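Fitting and looking after internal doors: your questions

By Nhyira Ansah
Updated April

We use cookies to remember your settings and to see which pages are read. Accept all | Manage choices
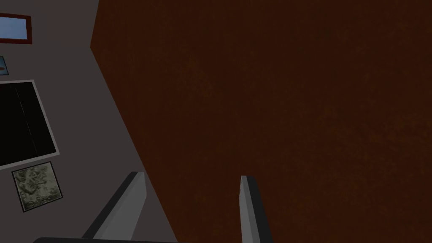
These are the questions we are asked most often at the Hasley counter and by email. They cover ordinary internal doors in houses and flats. If you live in a flat, check with your landlord or managing agent before changing the front door or any door marked as a fire door.

Can I fit an internal door myself?

Yes, if you are used to basic tools and have someone to help with the lifting. You will need a tape measure, a pencil, a plane, a sharp chisel, a drill and a pair of wedges. Allow most of a day for your first one. The second is a good deal quicker.

If the frame is badly out of square or loose in the wall, sort that out first or get a joiner in. A new door will not cure a bad frame.

How do I measure for a new door?

Measure the opening inside the frame, not the old door. Take the width at the top, middle and bottom, and the height on both sides. Use the largest figure for each when you choose a size, then trim the door to fit. Measure the depth of the rebate as well, as older frames were often cut for thinner doors.

Write everything in millimetres. Most of the wrong orders we see come from mixing inches and millimetres on the same piece of paper.

How much can be trimmed off?

It depends on the door. A solid timber door can usually lose a fair amount from each side. A hollow door has only a narrow strip of solid wood round the edge, and if you cut past it the door is ruined. The limit is printed on the leaflet in the packaging. Take the same amount from both sides so that any panels stay central.

Do not trim a fire door without reading its instructions. Cutting it beyond the stated limit means it can no longer be relied on as a fire door.

What gap should I leave?

Leave 2 mm at the top and down each side. If the door is going to be painted or varnished, leave slightly more for the finish. The gap at the bottom depends on your flooring. Lay a piece of the carpet or board you plan to use under the door and check that it swings clear all the way round, including over any high spot in the floor.

Does a new door have to be left to settle?

Yes. Lay it flat in the house for a few days before you hang it, in a room that is heated as normal. Keep it off bare concrete and away from fresh plaster. Do not lean it against a wall, as it can bow.

Should I use two hinges or three?

Use three for any solid or heavy door, and for any bathroom door. Two are enough for a light hollow door. Fire doors need the number and type given in their paperwork.

Which finish do you recommend?

For bare timber we sell Laltari oil and Byun varnish. Laltari is easier to touch up and gives a duller surface. Byun wears better where there are children or dogs, but if it gets scratched you will probably have to sand the whole face and start again.

Seal all six sides, including the top and bottom edges and the cut-outs for the hinges and lock. An unsealed bottom edge is the usual reason for a door that swells.

Can I stain a pale door to a dark brown?

Usually, though it takes several thin coats and some patience. Try the stain on an offcut or on the top edge first. Softwood goes patchy unless you use a conditioner before the stain. Foil-covered doors cannot be stained at all and have to be painted with a suitable primer underneath.

If you want a dark door to match existing ones, bring a sample or a small drawer front to the counter. Colours on a screen are not reliable enough to order from.

My door sticks in winter. What should I do?

Check the hinge screws first. A loose top hinge lets the door drop, and it will catch at the bottom or along the lock side. If the screws are tight, rub chalk down the edge, close the door and see where the chalk has come off. Plane that part only, then seal the bare wood the same day.

If it sticks only in wet weather, wait for a dry spell before planing or you may end up with a draughty gap in summer.

How do I clean a varnished or oiled door?

Wipe it with a soft cloth wrung out in warm water with a drop of washing-up liquid, then dry it. Avoid spray polish on oiled doors, as it leaves a film that stops the next coat of oil going in.

What does delivery cost?

Delivery is free inside the Brokance area on orders over £3000. Below that we quote by postcode. The driver will bring doors to the ground floor only, and needs somebody there to sign. Deliveries start at 9 in the morning. Check each door for knocks before you sign.

Can I return a door?

Unused doors can come back in their original wrapping with the receipt. We cannot take back a door that has been cut, drilled, painted or hung, or one made to order. Quote returns code 2082 on the form so it goes to the right desk.

Do you take old doors away?

Yes, for a small charge, if you ask when you place the order. Remove the handles and hinges first. We do not take glazed doors with broken panes.

Related pages

Choosing handles and latches
Hanging a sliding door
Draught strips compared
Painting skirting and frames
Fire doors in shared buildings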